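Organiser un goûter-vente pour son association (sans y laisser son week-end)

Publié le 18 mai 2020

On m'a demandé trois fois cet hiver comment je m'y prenais pour le goûter de Bandudance, notre école de danse, alors je mets tout par écrit une bonne fois. Les ventes de ce genre sont en pause en ce moment, je sais bien, mais on vise novembre pour la prochaine et j'aime m'y prendre tôt. Le dernier goûter nous a rapporté 808 euros de recette, de quoi payer une partie des costumes du gala, et j'ai même eu le temps de m'asseoir !

1. Choisir le créneau

Chez nous, c'est le samedi, juste après le cours des petits. Les parents sont là de toute façon, ils ont faim, les enfants encore plus. J'avais essayé le soir une année, à la salle de Marnilgate, et on a remballé la moitié des gâteaux. Si vous dépendez d'une salle municipale, réservez avant de faire quoi que ce soit d'autre, et demandez par écrit à quelle heure vous pouvez entrer. Chez nous la clé arrive parfois vingt minutes après l'heure promise, alors maintenant je donne rendez-vous plus tard à tout le monde et je viens seule avec mon thermos.

2. Fixer la carte (courte, très courte)

Ma première carte comptait des crêpes, des gaufres, des cakes salés, une soupe... Quelle idée. Aujourd'hui je m'en tiens à des donuts, un gâteau maison et des boissons, et les gens sont ravis. Les canettes ont l'avantage de se garder : ce qui reste part pour la fois suivante. Les donuts, non, donc je les commande la veille et je préfère en manquer.
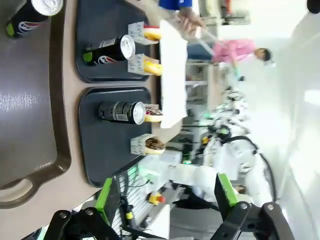
3. Calculer les quantités

Prenez le nombre d'inscrits à l'activité, pas le nombre d'adhérents de l'association. Je compte une pâtisserie et demie par enfant et une demi-pâtisserie par adulte, et je retire un petit quelque chose s'il fait très beau. Pour presque 150 personnes, fratries comprises, ça tombe assez juste. Notez ce qui reste à la fin ! Mon carnet des années passées vaut tous les tableurs, même s'il est illisible et taché de confiture.

Côté prix, restez sur des sommes rondes. Je vends tout à 2 euros, boisson ou douceur, et plus personne ne cherche sa monnaie pendant que la file s'allonge. Prévoyez quand même un fond de caisse en pièces, parce que les premiers clients arrivent toujours avec un billet de vingt.

4. Servir proprement

Une seule règle : la main qui prend l'argent ne touche pas à la nourriture. On se met donc à deux par table, et on échange au bout d'une demi-heure si on s'ennuie. Pour les pâtisseries, une pince et un morceau de papier suffisent, et je garde une pince de rechange dans la caisse (il y en a toujours une qui finit par terre).

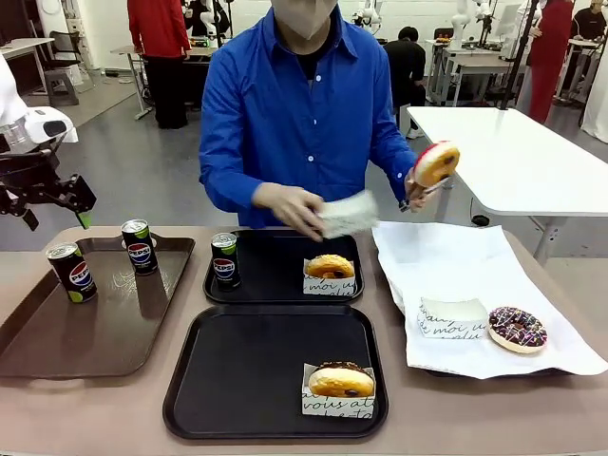 Pensez aussi aux allergies. J'écris les ingrédients sur des fiches cartonnées, en gros, et je les pose devant chaque gâteau maison. Il faut les réclamer aux parents qui cuisinent, et là, courage : comptez deux relances par personne. Igor Machala m'envoie les siennes en photo, prises de travers, mais au moins il les envoie.

Pour la disposition, j'ai longtemps tout étalé au milieu de la salle. Mauvais plan, on vous prend à revers. Mettez la table contre un mur, avec la place de passer derrière, les boissons à un bout et la caisse à l'autre. La file se forme d'elle-même dans le bon sens. Et gardez les réserves en dessous, sous la nappe, sinon les petits se servent – je ne leur en veux pas, j'aurais fait pareil à leur âge.

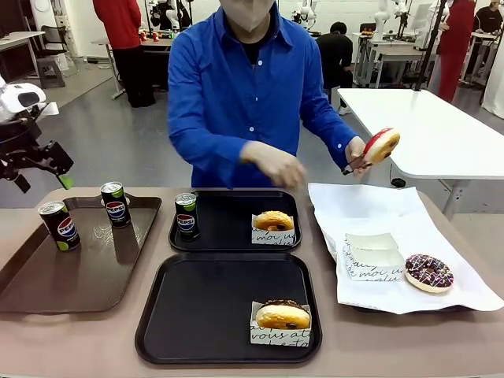 Un mot sur les plateaux, tant que j'y suis. Les grands sont pratiques pour transporter, moins pour servir, car une fois à moitié vides ils font triste mine. Je regarnis souvent, par petites quantités. Lutz Sperling, qui tient la caisse avec moi, jure que ça fait vendre davantage. Je n'ai aucune preuve, mais je le laisse dire.

5. Faire les comptes le soir même

Fatiguée ou pas, je compte la caisse avant de rentrer, à deux, et on signe la feuille. Soustrayez le fond de caisse (je l'ai oublié une fois, fausse joie mémorable), puis les tickets d'achat. Mettez les tickets dans une enveloppe dès le matin, avec la date dessus. La dernière fois il nous manquait 32 euros, et c'était simplement une facture de jus de fruits restée dans la poche de mon manteau.

6. Ranger

Demandez de l'aide pour le rangement au moment des inscriptions, avec des prénoms en face des tâches. « On verra sur place » veut dire que vous passerez la serpillière toute seule. Apportez vos propres sacs-poubelle et deux éponges neuves. Les restes de gâteau partent avec ceux qui rangent, ça motive.

Si vous avez une autre façon de calculer les quantités, dites-le-moi en commentaire, surtout pour les groupes d'ados, je me trompe à chaque fois.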